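Looking After What You Wear: Session 2, Sorting and Storing Jewelry
Notes by Viorica Yordanov, for the Parkurholm evening course

Hello again everyone! A few of you asked for the notes in writing after I talked too fast last time, so I've typed them up and put back the bits I skipped when we ran out of time (my fault, I got going on clasps).

We start with the towel. Before you sort anything, lay a folded towel or a cloth mat on the counter and tip your jewelry out on that. Beads bounce, and a bare countertop next to a sink is the worst place in the house to find this out. I lost a very nice amber bead down a drain in May and I'm still cross about it. Gray or some other plain color is best, because a gold stud on a flowery towel might as well be invisible.

Then you need one tray with sides. It doesn't have to be a jewelry tray! Marloes Bakker brought in a velvet one from Hilow and it's lovely, but a plain plastic tray from the kitchen drawer does the same job and you can rinse it.
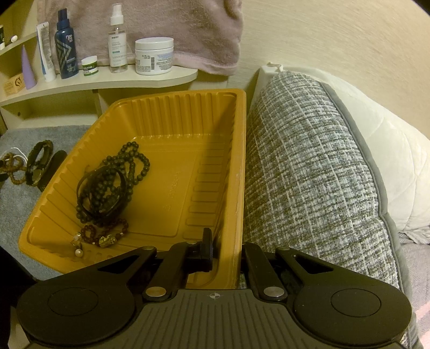
So the rule I gave you was like goes with like, and by "like" I mean what the thing is made of, never mind what it looks like or who gave it to you. Pearls are the fussy ones. They're soft, they scratch if you look at them sideways, and they hate perfume and hairspray. Put them in last, in their own corner or better still in a little cloth pouch. If you only own one pouch, the pearls get it.

Leather comes next. Wrap bracelets and watch straps want to be dry and want some air, so don't seal them in a plastic bag. Coil a wrap bracelet loosely the way it goes around your wrist. Wipe a watch strap on the inside with a barely damp cloth, let it dry flat, and only then put it away.

Now beads, which took up most of the evening. Stretchy bracelets can sit in a ring just as they are. Long strands are the troublemakers. I showed you the figure eight: lay the strand down in a loop, cross it over, make a second loop the other way. Lifted from the middle, it comes up without tangling nearly every time. Edivaldo Lopes prefers to hang his on hooks and we had a bit of an argument about it. Hooks are fine for light strands, but heavy stone beads will stretch the thread if they hang for months.

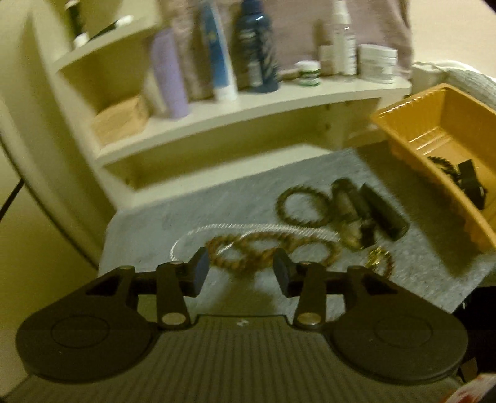
Fine chains you should fasten before you put them down. Always! An open clasp goes looking for something to grab. If you already have a knot, lay the chain flat, put one drop of baby oil on it and work at the knot with 2 pins, pulling outward. Don't tug on the ends. I once spent a whole train ride on a knot I could have had out in 10 minutes at home with decent light.

Once it's all in groups, check each piece before it goes in the tray:
Is the thread fraying near the clasp?
Are any earring backs missing?
Does the clasp close all the way?
Anything that fails goes in an envelope marked "repair" and stays out of the tray.

For next time, please bring one broken strand and a needle you can thread without swearing. I'll have the cord. Lindalva Honorato has offered to lend us her bead boards again, so leave some room on the tables.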